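The Slow Life of a Back Road

Most people notice a road when something is wrong with it. A good one is quiet under the tires and you think about lunch instead. The old valley road out of Grorus is somewhere in between, and that makes it a useful place to learn how pavement gets old.

The road was paved for farm trucks, and it still gets a few of them. The rest of the traffic is walkers, bikes, delivery vans and people heading up to the orchards. It was laid in one go, by a crew that moved up the valley from the town end, and it has been patched ever since. County records list 821 separate repairs. The oldest entries are in pencil and give the location by whose gate it was near.

Asphalt is mostly stone. The black part, the binder, is only a small share of the mix, but it does the work of holding everything together. When it is new it has some give. A heavy truck pushes it down slightly and it comes back up. Sun and air take that away over the years. The binder stiffens, the color goes from black to gray, and the surface starts to lose its smallest stones. Road crews call this raveling. Once it starts, the loose bits act like sandpaper under passing tires, and the next layer of stones works free a little sooner.

Cracks come from several places. Some start at the bottom, where the ground has shifted or the base was thin. Others start at the top, from the daily stretch and shrink of a surface that bakes in the afternoon and cools fast after dark. A crack that wanders is often following a weak spot underneath, such as an old trench or a buried root.
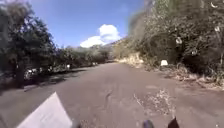

Water does the rest

Ask anyone who has worked on roads what ruins them and the answer will be water. This surprises visitors to a dry valley, but a dry valley gets its rain in a hurry. A storm in January can drop a month's worth before breakfast. If the water runs off the side, no harm done. If it finds a crack, it soaks into the base, and a wet base is soft. The next truck bends the pavement further than it was built to bend.

Shade matters too. A road under trees is spared the worst of the sun, so the binder stays flexible longer. It also stays damp longer after rain, and leaves clog the edges. Engineers argue over whether the trade is worth it. Drivers and walkers, for the most part, want the trees.

The cheapest repair is to fill cracks while they are narrow. It is dull work, done with a kettle of hot sealant and a long wand, and it can add years to a surface. The county now does this on a cycle of 4 years. Before that, it waited for holes, then cut them out and filled them. A cut patch has straight sides for a reason: square edges can be packed tight, while a ragged one leaves gaps for water. Even a good patch has a seam on every side, though, and each seam has to be looked after like a crack.
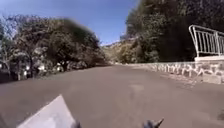 Wunura Magazine – Roads and Places Desk

The other half of the job is the edge. Pavement needs something to lean on. Where the shoulder has washed out, the outer foot or so breaks off in chunks, and the road gets narrower without anyone deciding that it should. On hill roads the old answer was stone. A mortared wall holds the bank and gives the asphalt a firm side, and if it was built with drain holes it will outlast several road surfaces.

Stone walls fail slowly as well. Mortar cracks, dirt packs in behind, and the wall begins to lean. Movico, the contractor that now looks after the valley's walls, repointed 1364 feet of them last season, working in short sections so that the road could stay open. The crew works from a lime mix that is softer than the stone. If something has to give, it should be the joint, which can be scraped out and filled again.

Then there are the things in the road that have nothing to do with driving. Water valves, drains and cable boxes all need lids, and every lid is a break in the surface. The pavement around one settles at a different rate, so it is often the first place you feel a bump.
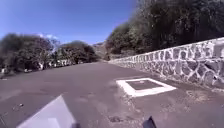
What comes next

The county plans to resurface the lower section of the road within 15 months. The top layer will be milled off, ground up and mixed into the new one, a method that is now common on small roads. The upper section, past the Thái orchard, will get sealant and patches for a while longer. The base there is sound, and the money is needed at the bottom end, where the drains come first.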